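Clivham Seed and Pulse Sorting Project
Progress report to the Skandgate Fund, 28 Jul 2023

Work in this period was on hand sorting of mixed dried beans by colour and size. The sorting station is set up in the Clivham office, on a white table with round plates. Green beans go on one plate and dark beans on the other, and the two plates are kept close together so that the hands travel as little as possible.

We have spent 1414 of the 2747 pounds awarded. Most of that went on the table, the plates and the first order of beans from Buko. The second order is late - Buko now say October - and we have bought a smaller quantity from Saarela to carry on with.
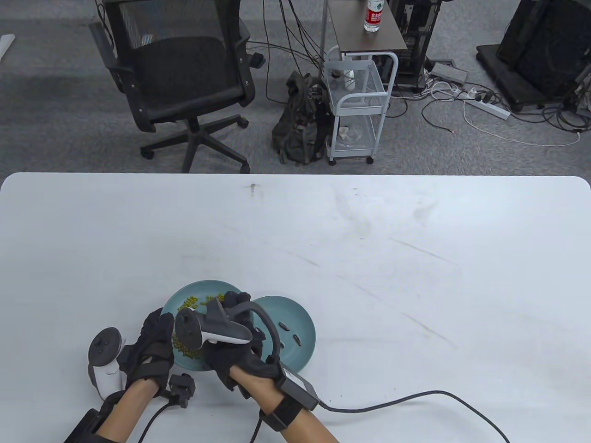

The Saarela beans are more even in size and should be easier to pick up in gloves. Small green beans remain the slowest to sort. They roll when the plate is knocked, and a plate with a raised rim would help, so we have asked Skandgate whether this can come out of the existing budget.

Of the 19 sorting sessions planned, 2 are still to be done. Both will use the Saarela beans. The written instructions for the station are in draft and will be sent with the next report, together with the receipts.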